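Home | Research | Open positions | News | Contact

Software engineer for robot perception and planning (full time)

Druvov is a small company which makes control software for robots with two arms. We are 31 people in total, and eight of them work in the manipulation group in Savby. This group is now looking for one more software engineer. The person we search for will work mostly between perception and planning, that is, in the part of the code where a list of detected objects becomes a list of motions.

What the group does

Our present project has the name Gustevura. It is a software stack for sorting and arranging small, light objects on a table. For much of our daily testing we use foam alphabet letters and plastic plates. Foam letters are cheap and they do not break, and they give the perception code many difficulties. Two letters which touch are often reported as one object. A rotated letter is sometimes given a wrong name. When a letter lies on a plate of nearly the same color, the segmentation can lose a part of its outline. The camera at the wrist helps with such cases, but then its view must be joined with the view of the whole table, and the two do not always agree.
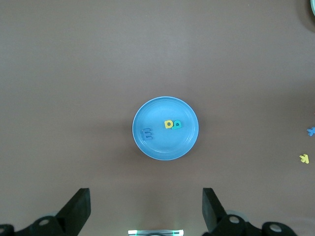 Wrist view of three foam letters on a plate, two of them touching.

The new colleague will take over the module which we call Ndlovu. It keeps the state of the table: which object is where, how certain we are about it, and when it was last seen. At this time the module is written partly in Python and partly in C++, and the border between the two is not in a good place. We have 473 recorded episodes with corrected labels for testing it, and 83 of them are still handled wrongly by the present version. Most of these failures are about objects which are hidden by the arm for a short time and then receive a new identity when they are visible again.

Your tasks

- to maintain and improve the table state module, including its tests
- to write the merging of wrist camera and fixed camera detections in a new way
- to work with Jong-dae Ki on the planner, which must know when a detection is too uncertain for a grasp
- to build small tools for replaying and comparing episodes
- to spend one part of each week at the robot, running your own code

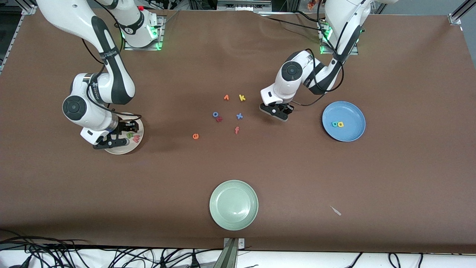

With two arms on one table, the order of the tasks is a real question. The planner must decide which arm takes which letter, and which arm waits. Today this is solved with a fixed set of rules and a simple reservation of space. It is safe, but it is slow, and in crowded places both arms may wait for each other until the time limit. We would like to have a scheduler which uses the uncertainty from Ndlovu directly. If you have ideas about this, please write them in your letter, also when they are not complete.

What we expect

You should have good knowledge of Python and be able to read and change C++ written by other people. Some experience with 3D geometry and camera calibration is necessary. Experience with ROS 2 is useful but can be learned here. A university degree is welcome – it is not a condition. The working language is English, and most of us speak it as a second or third language.

What we offer

The contract is permanent, with a trial period of four months. You can work from home two days a week. We pay for moving to Savby and help with finding a place to live. The salary is discussed in the first call, so that no one must wait until the end to learn it.

How to apply

Please send a CV and a letter of one page to Orsolya Lengyel, who leads the group. A link to code you have written is good, even if it is old or small. We read the applications as they come, and the position stays open until the end of September. There are two talks: one by video, and one in Savby with half a day at the robot. We do not give homework.

Comments (3)

Rezaul Siddiqui: Is it possible to start in January? I have three months of notice at my present job.

Orsolya Lengyel: Yes, January is possible. Please mention it in the letter.

Impi Hyvönen: Do you also accept master's thesis students for the scheduler topic?

Druvov, Savby | Contact: Orsolya Lengyel, manipulation group | © Druvov | Back to top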